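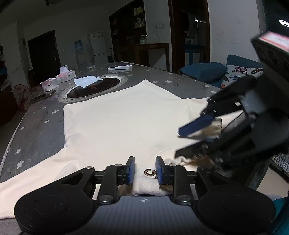 White T-shirt spread flat on the table

Keeping white cotton white

My white shirts became gray after one summer, so I changed how I wash them. I write here what works in my house.

Wash white things alone, also without the light gray socks. Fill the drum only to two thirds — full drums rinse badly. Yellow marks under the arms need a paste of baking soda and a little water. Leave it for 11 minutes, then brush softly with an old toothbrush. Do not put chlorine bleach on sweat marks, it can make them more yellow.

Fabric softener I stopped using in September, and the towels also drink water better now.

Dry in the shade if the shirt has a print or embroidery. For plain ones, the sun is good.

Mirela Holanda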